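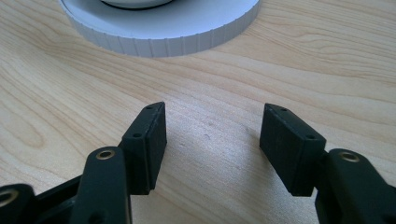
Width estimation is the part of the Flunlow stack that Suqin Lei rewrote first. The module takes wrist-camera video and returns the opening between the two fingertips for every image, and every later stage depends on that number. Her method fits a model of the linkage to a few fixed points. "The pads are black on black, so their edges come and go with the light," she said. "The brass-colored eyelets at the pivots don't. They give a bright ring around a dark center, and the detector holds on to that." With the fingers spread and nothing between the pads, as they are over the pale tabletop with the ridged white object beyond, the fit has only wood grain to confuse it. Grain confused the first version a good deal. Long looping lines produced false rings, and Lei added a check that rejects any candidate falling outside the region a pivot can reach.

3 min read

Flunlow is the software side of a grasp-learning project at Taseck. Lei maintains perception. Junaid Mirani wrote the replay tool and most of the time alignment code. Both were interviewed on 2019-10-23.

Mirani described alignment as the least visible source of error. Camera images arrive at 30 Hz and pose estimates at 100 Hz, on separate clocks. Early releases matched each image to the nearest pose. The current one interpolates, after estimating a constant offset per recording. "We had an offset of 50 milliseconds in one batch and the policy learned to close early," he said. "The loss curve looked fine. You only saw it in replay, when the fingers shut in front of the object."

The replay tool draws the predicted width beside the measured one and lets the operator step through both. Mirani wants it run before any training job. Of the 1416 recordings in the May set, those that fail the offset test are kept out of training but stay on disk, tagged with the reason.

Asked about planning, Lei said there was less of it than visitors expect. The policy outputs a short sequence of relative poses and widths. A separate controller, inherited from an older package called Kilteck, limits velocity and refuses targets below the table plane. "It is a small piece of code and I would like it to stay small," she said. She has turned down two requests to move the limits into the learned model.

Round objects remain awkward. A curved front edge gives little information on yaw, and the policy can hesitate between approach angles that are equally good. Mirani's present fix is to commit to the first predicted sequence for longer before asking for a new one. Lei would prefer to filter the demonstrations. They have not settled it, and the commit length is still a command-line flag.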